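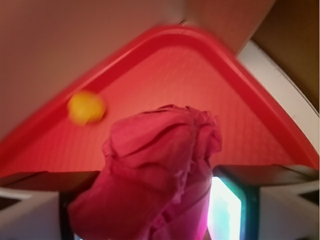 Yellow ball, red tray

About Pendia

Pendia is an after-school math club for kids in grades three to eight, and we love what we do! Mei-kuen Kwan started it at her kitchen table with 5 students and a stack of library puzzle books. Today we have 189 kids on the roll and three rooms over the bakery on Chiang Street (yes, it smells wonderful by 4 p.m.).

We play a lot. Card games, dice games, maps, cooking with fractions, long arguments over whether zero is even. Harish Joseph runs the younger groups and writes most of our puzzles, and Jui-lin Tang takes the middle schoolers through algebra at whatever speed suits them. Some kids come to catch up, some can't get enough, and they all sit at the same tables.

Homework help is open every afternoon until 6, and parents are welcome to stay and join in – plenty do! Our winter puzzle night is in December, and new families can come along before signing up.

Recent news
Puzzle night: bring a grandparent
Tsz-kin Au joins our fifth grade group
Five dice games to play at home
Summer sign-up questions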